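**Robot on returns shelving: who owns the exceptions?**

**pkeel_wukmont**, 4 December 2020

We run a parts returns area at Wukmont. Since July a two-handed robot has moved wheel covers and loose trim on the blue shelving, and four people who used to do it have been reassigned to inspection. Green crates are still handled by hand.

The robot raises an exception when it can't confirm a grip. Last month there were 87. Each one pulls an inspector off the bench to reset it, and that time is not in anyone's job description. The covers are the awkward ones.
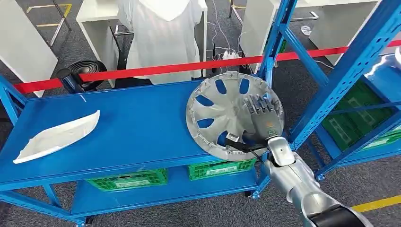 *Hubcap on the top shelf, thumb under the rim.*

Should resets belong to inspection, or to a separate role? Staff have asked for an answer in writing.

---

**Kerttu Halonen**

Separate role, rotated. At Skerncombe we left resets with inspection and the inspection backlog grew every week. We now roster one person per shift as cell attendant, at the inspector's pay rate, with a handover after four hours.

Log the reset time as labour against the cell. If you don't, the automation report shows a saving that inspection is paying for. Also check how covers are placed. A cover that hangs over the front lip of the shelf grips differently from one set back, and your people should have a written placement rule -- with a sketch, at the shelf.

---

**trim_and_tonic**

We had Petrenko software on ours and just raised the timeout to 30 seconds. Fewer exceptions. Slower though.

---

**dbarrow**

Agree with Kerttu on the roster. Get the role description signed off before the next roster is posted. Ours went out first and the pay rate took months to sort out.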